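HODSTEAD GAMING OVERSIGHT BOARD
Minutes of the Regular Meeting, March
Public Session

The meeting was called to order at 6:00 p.m. A quorum was present. Representatives of Clasach and Proltico attended for items 3 through 5.

1. Approval of Agenda and Prior Minutes
The agenda was approved with item 6 moved ahead of item 7. The minutes of the previous meeting were approved with one correction: the word "licensee" in the section on late filings was changed to "applicant."

2. Public Comment
Two residents spoke. The first asked that self-exclusion forms be available at the front counter as well as online. The second asked when the rules on bonus offers would be posted in final form. The chair replied that both matters were on the agenda.

3. Clasach: Request to Add a Slot Title
Clasach requested approval to offer a new five-reel title on its licensed website. The Board had before it the test laboratory's certificate, the pay table, and the help screens that players will see. Staff reported that the certificate covered the version submitted and that the return-to-player figure appeared in the help screens as required.

Staff noted one defect. The rules for the free spin feature stated that a feature could be retriggered without limit, while the pay table set a maximum. Clasach confirmed that the pay table was correct and agreed to revise the rules page. 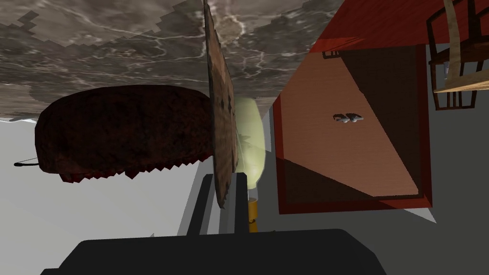

Members discussed whether approval should wait for the revised page. It was the view of the majority that the title could be approved on condition that it not be released until staff had checked the new wording.

Motion to approve with the condition stated. Seconded. Carried, with one member opposed.

4. Bonus Offers and Wagering Requirements
Staff presented the second draft of the rule on welcome bonuses. Under the draft, an operator must show the full wagering requirement on the same screen as the offer, in type no smaller than the offer itself. An offer that carries a maximum cashout must state that amount in dollars.

Proltico objected to the type size provision on the ground that it could not be met on smaller phones. Staff answered that an operator may shorten the offer text to make room. Proltico also asked that offers already accepted by players be allowed to run to their end under the old terms. The Board agreed, and staff will add a sentence to that effect.

The Board next took up the deposit threshold. The draft requires a pop-up notice when a player's deposits reach $500 in one week, and a direct contact from the operator at $2,000.

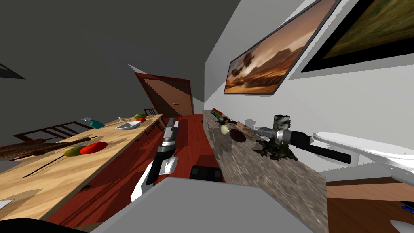 Mbwambo stated that a pop-up would be closed without being read, and asked that the player be required to choose a deposit limit, or decline one, before play could continue. Staff advised that this change was within the Board's authority but would need a further notice period.

After discussion, the Board directed staff to prepare alternate language for the $500 notice and to leave the $2,000 provision as drafted. No vote was taken.

5. Complaint File 976
The complaint concerned a jackpot win voided by Proltico after a connection failure. The game log showed that the round had closed before the connection was lost and that the result had been recorded on the server. Proltico accepted this reading of the log and stated that the win would be credited in full.

Motion to close the file upon written proof of payment. Seconded. Carried unanimously.

6. Self-Exclusion Forms
Staff will place printed forms at the front counter. The online form will remain unchanged. Members asked that the printed form carry the same question on length of exclusion, in the same order, so that entries can be matched. So directed.

7. Fee Schedule
Deferred to the next meeting at the request of staff.

8. Other Business
The chair reminded members that annual disclosure statements are due by noon on Tuesday. Statements may be filed with the clerk in person or by mail.

There being no further business, the meeting was adjourned at 7:50 p.m.

Minutes subject to approval at the next regular meeting.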